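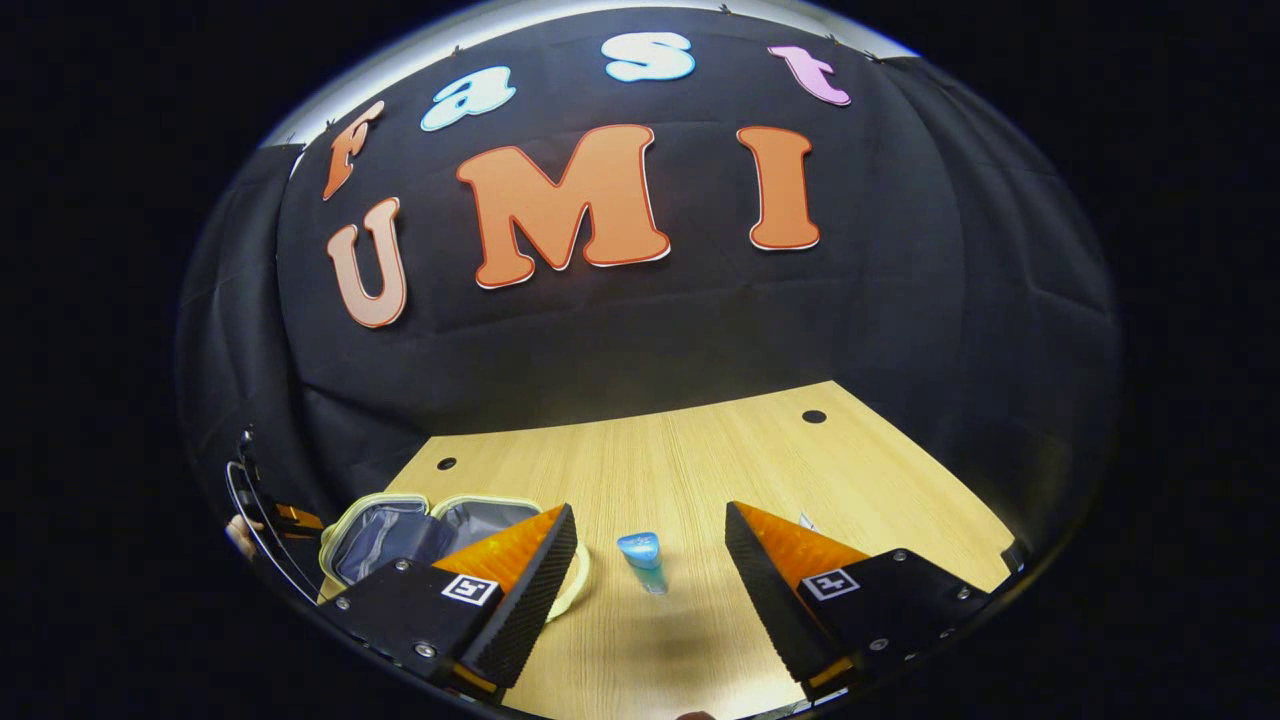 The black cloth and our letters, with the table underneath

How do I get the creases out of a black cloth backdrop without taking all the lettering down?

Saskia Pirihi
Posted in Display, Fabric and Wall Hanging

Hello everyone, I've been reading this board for ages and have finally run into something I can't find in the old threads, so please bear with me while I explain it properly.

We have a black cloth hung on a white wall behind a work table, and on the cloth we've put cut-out letters that say "Fast" on the top row and "UMI" underneath in the big chubby kind of lettering. I love the letters. The oranges and the pinks look wonderful on black, and the thin pale border round each one really makes them pop. What I don't love is the cloth. It has loose folds and wrinkles all through it, and the more I look at it the more I see them. It's held up with pins along the top hem, and I have a feeling the pins are part of the trouble, but I don't know enough about fabric to say.

So, several things I'd be grateful for help with. First, is there a way to get the creases out with the letters still on? It took me most of an evening to get them placed and I really don't want to start over. I own a little travel steamer (a Vuten, the upright one that spits if you tip it) but I'm nervous about pointing it at anything paper. Second, is there something better than pins along the top? We're allowed to pin this wall but we can't drill it. And third, the letters throw little shadows on the cloth, mostly the big ones on the bottom row. I can't decide whether I like that or not. Can I make them sit flatter if I decide I don't?

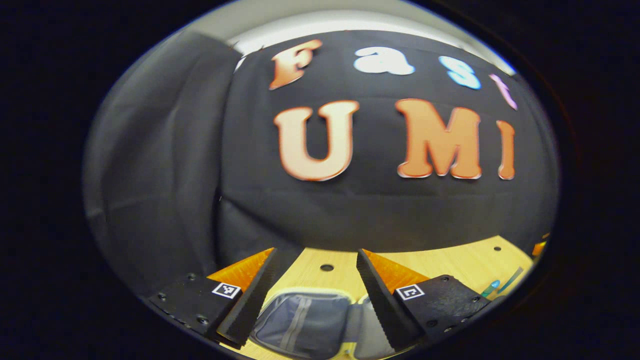
Same wall, showing the second piece of cloth down the left

I should mention that second piece of black on the left, which hangs more like a curtain. It meets the main cloth in a seam that always looks a bit dark and gappy to me. The main cloth also has a faint line running across the middle. I bought it folded in a packet and I'm fairly sure that's where the line came from, and it has outlasted everything I've tried, which I admit was mostly smoothing it with my hand every time I walked by and hoping.

The table stays where it is, by the way. It has holes in the top for cables and it would be a whole project to shift it, so whatever I do I'll be leaning across it. I'm not tall, so bonus points for anything that doesn't involve standing on furniture!

Thank you in advance, and sorry for the length. I'd like it looking respectable by the end of August if I can manage it.

Archie Drummond

Steam it from the back. Unpin one bottom corner, get the steamer behind, done in ten minutes. Or tape the letters. Or buy polyester next time, it hardly creases.

Rhona Tennant

Hi Saskia, welcome out of the shadows! I hung backdrops for school plays and craft fairs for a good many years and I've fought with exactly this sort of cloth, so let me go through it in the order I'd do the job.

Archie is right that you want to work from behind, but please don't go at it with the steamer before you've sorted out the top edge. Most of those loose folds won't be creases at all - they'll be the cloth drooping between one pin and the next. You can steam a droop until your arm falls off and it will still be a droop. In your first picture I can see four pins along the top hem, and if that's the lot, I'd want a good many more for a cloth like that. When I pin a wall I go every 2 inches, starting from the center and working outward, a pin to the left and then a pin to the right, keeping the hem just barely taut as I go. If you start at one end you push all the slack along to the other and finish up with a great pouch of it in the corner. I've done that more often than I'd like to say, once with the audience already coming in.

For pins, I like the flat-headed steel ones from Cowie, and I'll warn you that the only box my local shop carries has 3,000 in it, so you'll be leaving them to your grandchildren. Any short flat-headed pin will do the same work. Angle them slightly downward into the wall so that the weight of the cloth pulls them in.

The proper alternative, if you ever do take it all down, is to slip a length of wooden dowel or a flat batten through the top hem and hang that from adhesive hooks. No drilling, and the top edge is dead straight forever. Check the weight limit on the hooks and be honest with yourself about how heavy the cloth is. A second batten through the bottom hem helps too, if there's clearance behind your table for it to hang.

Now the steaming. Do the test first on a spare corner, because some cheaper black cloth goes shiny or drips dye when it gets damp, and you don't want to learn that in the middle. Then unpin the bottom and the side you can reach, put your hand behind the cloth, and hold the steamer a little way off so that the steam drifts through. Keep well away from the backs of the letters. Do the open black areas and the sides, and leave the patches right behind the letters alone, where the letters hide the creases anyway. Wear an oven glove on the hand that's behind the cloth. If your Vuten spits when tipped, it will spit when you're leaning over a table, so fill it only half way.

That fold line across the middle is the stubborn one. Packet folds have usually been pressed in for months. If it runs behind your letters you won't shift it fully with them on, and I'd live with it or wait for the next time you change the display. When that day comes, iron it from the wrong side with a damp dish towel over it.

As for the side curtain, let the side piece overlap the main one by a hand's width and pin the overlap at the top, with the side piece in front. The dark seam will mostly go, and the folds in the side piece will look deliberate. I think they look rather nice as they are.

And please keep the shadows! They make the big letters look as though they're standing up off the cloth. If you truly want them gone, a loop of low-tack fabric tape behind each corner of a letter will bring it in close.

Senga Chisholm

I can't improve on Rhona's hanging advice, so I'll only add a word on the letters, having cut far too many of them in my life.

If you ever do have to take them down, you don't need to lose your evening's work. Before you touch anything, lay a big sheet of tracing paper or baking parchment over the whole word, hold it with a few pins, and draw round every letter in pencil. Write the word TOP on it, because you will absolutely pick it up the wrong way round otherwise. Then when the fresh cloth is up, pin the tracing over it, slide each letter underneath into its own outline, fix it, and pull the tracing away. It keeps all your tilts and wobbles, and with a lettering style like yours the wobbles are half the charm.

If any get bent in the process and you need to recut, I use 200 gsm card. Anything thinner curls at the tips if there's a radiator near, and anything much thicker is hard on the wrists when you're going round the inside of an "a". I've had good results with Curska card for bright colors. I tried the Brultix one as well and found the orange a bit brown, though that may have been the batch.

One small disagreement with Rhona - I don't trust tape loops on cloth for longer than a few weeks. They pick up fluff and let go in the night. I put two or three small stitches of black thread through the edge of each letter and knot them behind. It sounds fussy, but it's quick with the radio on, and they come off with one snip.

Saskia Pirihi

Oh, thank you all so much, this is far more than I hoped for. I'm going to do the extra pins first, from the center outward, and see how much is left before I get the steamer out at all. The tracing idea is going in my notebook. Rhona, you've talked me into the shadows. Senga, what kind of needle do you use for going through card? Mine are all rather fine and I can already picture myself snapping one.

Senga Chisholm

A darning needle, Saskia, and make the holes first with a thumbtack, with the letter flat on an old cork mat.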